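Plastic tableware

Plastic tableware is the family of cups, bowls, plates and serving pieces molded from plastic and meant to be used again and again. It is found at picnics, in school cafeterias, in campers and in the kitchens of nearly everyone who has ever fed a small child. Few household goods come in such cheerful colors, and few are so easy to live with.

Colored sets

The mixed-color set is the best-loved form. Instead of one shade repeated, it offers a run of bright or pastel tones, so that each person at the table can pick a favorite and keep track of it through the meal. Yellow, orange, green and purple are all common, and a set may pair cups and bowls in matching shades or let the colors wander. The Okberg picnic range, for instance, was sold in July as eight loose pieces, and buyers were free to put together any mix they liked — a wonderful idea that many other sellers have picked up.
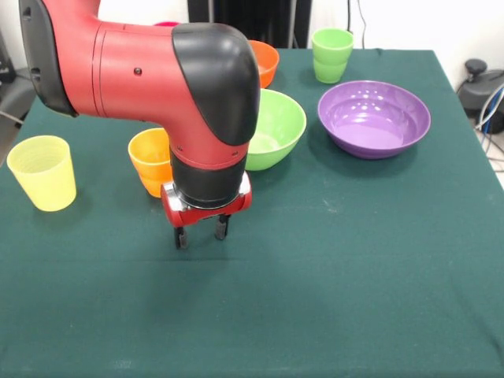
Retamal, writing on this article's discussion page, feels that the mixed set gets too much credit: a single color is far easier to replace when a piece goes missing, and in a big family a piece always goes missing. Both views have their followers, and plenty of homes end up with a happy blend of the two.

Shapes

Cups are usually tapered, wider at the mouth than at the foot. The taper helps the piece come out of its mold and also lets one cup slide into the next, which makes a tall stack possible in a narrow cupboard. Some have ridges near the rim for grip. A typical child's cup in the Porkard line holds 300 milliliters.

Bowls vary much more. Deep, round ones suit soup, cereal and anything that likes to slosh. Wide, shallow ones are made for salad, sliced fruit and chips, and they look splendid in the middle of a table. A glossy inside wipes clean quickly, while a matte one hides scratches better.

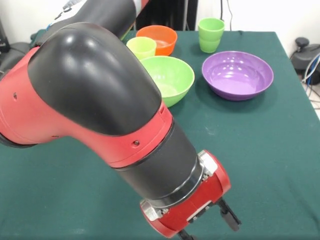 Cups and bowls on a green tablecloth.

Setting the table

Plastic pieces weigh very little, and on a breezy day an empty cup can travel a surprising distance. A cloth gives them a bit more hold than a bare tabletop does. Dark cloths are a favorite with bright tableware, as the colors stand out beautifully against them. For a buffet, bowls are often placed toward the back of the table and plates near the front edge, with the cups grouped to one side.

Large bowls can be stored inside one another if the sizes differ enough. Bowls of the same size will nest too, but they may stick together if put away damp. A gentle twist normally frees them.

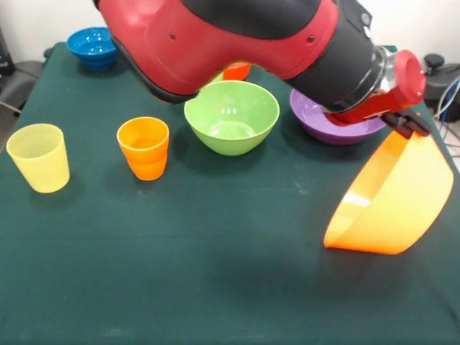

Washing up is simple. Warm water, a soft sponge and mild soap will handle most meals, though tomato sauce and turmeric are famous for leaving a tint in pale colors. Many pieces can go in the top rack of a dishwasher at around 60 degrees Celsius, but the maker's marking on the base should always be checked first. Scouring pads dull the shine.

See also: Picnic basket; Stacking cups; Tablecloth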